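Jerkbridge Toy Corner – Gallery of the Building Blocks

Welcome to our small gallery. My name is Ivars Kazlauskienė, and together with Brenda Bickerstaff I look after the blocks at the Jerkbridge play library. Many families ask us by e-mail what they will get when they borrow a box, so I decided to put everything on one page. I am sorry if my English is sometimes a little stiff. Brenda has corrected the worst of it.

We have 277 blocks at the moment. They are divided into boxes of 12, and one block is left over, which lives in the drawer of the desk. The boxes are named after the persons who gave them to us or after the shop where they were bought. You may borrow 2 boxes at the same time, for a period of two weeks.

The coloured cubes

These are the most borrowed ones of all. The cubes came to us from Solveig Ekström, whose children are now grown up and study in other cities. The colours are strong and simple – red, yellow, green – and small children learn quickly to ask for them by name. A tower of three is the first thing which almost every child tries to make. The third block is the difficult one, as it must be let go very slowly. 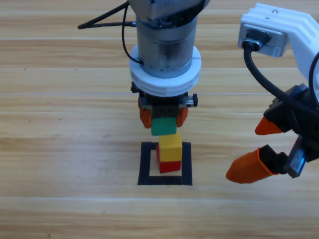
For older children I suggest to build with the cubes in a fixed order of colours, and then to take the tower down and make the same order again from memory. Zakhar Koval plays this with his two daughters every Thursday and he says that he loses. When you return the cubes, please wipe them with a cloth which is only a little damp. Do not put them in the dishwasher, also not on the short programme.

The Magnusson box

Long flat pieces, good for bridges and roofs. Two of them have marks of teeth from a dog. They are not sharp and we have kept them in the box.

The Drosta arches

Half circles in three sizes. They stand well on a hard floor and badly on a carpet. Sugeng Lubis has sanded the biggest ones again in August, so they feel smoother than before.

The Nokell mixed box

Pillars, triangles and some pieces for which I do not know the English word. Brenda calls them "wedges". This box is heavy, please bring a strong bag and not a paper one.

How to borrow

Come to the desk in the afternoon, between three and six o'clock, and tell us the name of the box. If it is out, we write your name on the list and send you a message when it comes back. A lost block is not a tragedy, but please tell us which colour or shape it was, so that we can look for a similar one. The list of boxes which are at home this week hangs on the door – it is also repeated at the bottom of our front page.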